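Handholm repair night outgrows its room and moves to the old library

June, Wednesday
By Zubaida Hayat

The Handholm repair night is moving to a bigger home, and the people who come every week could hardly be happier about it.

Starting next Wednesday, the free drop-in session will be held on the ground floor of the old library on Cheng Street. It has been meeting in the back room of the Podton bakery, which seats 40 if everyone keeps their elbows in. Last week the line for a spot at the sewing table ran out the door and past the bus stop!

The idea is as simple as it was at the start. You bring in something that has stopped working, you sit down next to a person who likes fixing things, and the two of you take it apart. Lamps, zippers, toasters, music boxes, wobbly chairs and one very old accordion have all come through in the past few months. The accordion took three visits and got a round of applause when it finally played a full scale.

"I came in with a broken kettle and went home with a screwdriver set and two new friends," said Priya Lindqvist, who lives a few streets over and hasn't missed a week this spring. "My kids now ask what's broken before they ask what's for dinner."

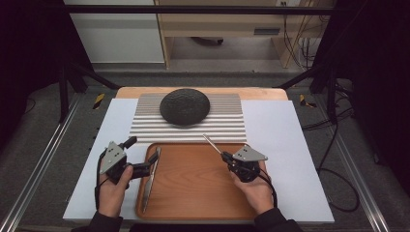 Hands at work over a wooden tray on the table.

The library has been closed to readers since the new branch opened in Vendwood, but the building is in good shape. It has tall windows, plenty of outlets and a wide front ramp, a big improvement over the two steep steps at the bakery. There is a proper sink, too, which the bike crowd has been asking for all year.

The town agreed to let the group use the space rent-free through the winter. A local fundraiser brought in $900, and that money is going toward bright table lamps, a second sewing machine and a good stock of fuses and thread.

The extra floor space means new things to try. A corner by the east windows will be set up for clothing and shoes, with a long cutting table and a full-length mirror. Bikes get the old reading room, where there is enough space to wheel one in and turn it upside down without knocking over somebody's coffee. Kids ages 6 and up can join a take-apart table, where they get to open old radios and clocks just to see what's inside.

The bakery isn't dropping out of the picture, either. It will keep sending over its day-old rolls, and anyone who has tried the cardamom ones knows what good news that is.

Doors open at 6 p.m. and there is no need to sign up. Bring the item, any loose parts and the power cord if it has one. Large appliances and microwaves can't be accepted. Street parking is free in the evening, and the Vendwood bus stops right across from the ramp.

Last updated: Wednesday, 3 p.m.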